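To: Kitchen Counters and Surfaces list
From: Sugeng Sembiring
Date: Wednesday, July 16, 2025
Subject: Re: Oiling boards and trays, and the marble question

Thanks to everyone who wrote back about my first message. I've pulled the answers together and added what I've done since. The earlier post is quoted first for those who joined after April.

> I have a few wooden pieces that live on a marble-patterned counter
> and I am tired of them going dull. I have used plain mineral oil
> for years. Is a wax finish worth the trouble? Also, does oil
> leave a mark on real marble if a board sits on it overnight?

1. Trays and boxes

Anything that only carries cups or holds odds and ends can go a long time without attention. Wipe it with a damp cloth, dry it, and put on a thin coat of wax when it looks tired. I do the inside corners of a raised rim with an old toothbrush. Drawers I leave bare on the runners. Wax there picks up dust and the drawer starts to drag.

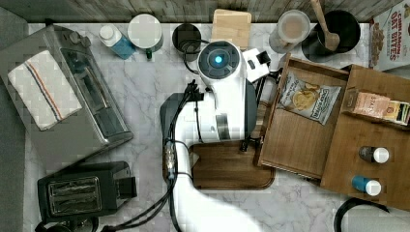
2. Cutting boards

Boards want oil first. Three thin coats, a night between each, and wipe off whatever is still sitting on top in the morning. I tried the Skirska board oil and the Esetti one side by side on two halves of the same offcut. After a month of washing I could not tell them apart, so I buy the Skirska because the hardware store in Sovville carries it. The 1000 ml bottle has lasted me well over a year.

Do both faces. A board oiled on one side only will cup, and then it rocks every time you cut on it. Stand it on edge to dry. If it has already cupped a little, lay it hollow side down on a damp towel for a few hours and check it often.

Butter and cheese are easy on a board. Onion is what stays in the wood. Coarse salt and half a lemon will take most of it out, but rinse well and oil again once the board is dry.

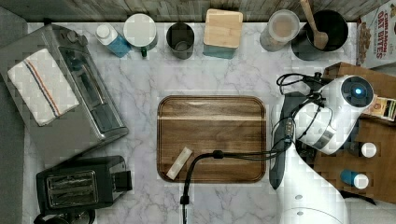
Wattimena wrote that oil does mark real marble, and that the ring only showed up on her counter a day or so later. She got most of it out with a baking soda paste left under plastic wrap for two nights, and she now waits a full day after oiling before a board goes back on the stone. She would skip vinegar altogether, as it etches.

I have followed that since and have had no new rings. The old one by the sink is fainter after two rounds of paste — I may do a third.

3. Boards with a groove

The groove is the part that dries out first. Run a cotton swab of oil along it before you do the flat. On striped boards the darker wood may seem to take up less, and you can end up with a tacky patch there. Buff it off with a dry rag.

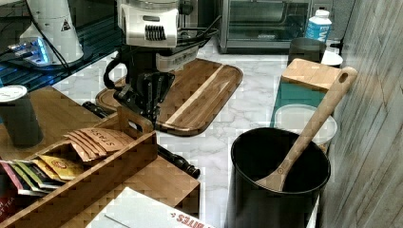 Striped board with a groove, on the marble counter.

Still open: has anyone used a hard wax on a board that gets cut on every day? I have about half a tin left over from a shelf and would like to know before I try it.

Sugeng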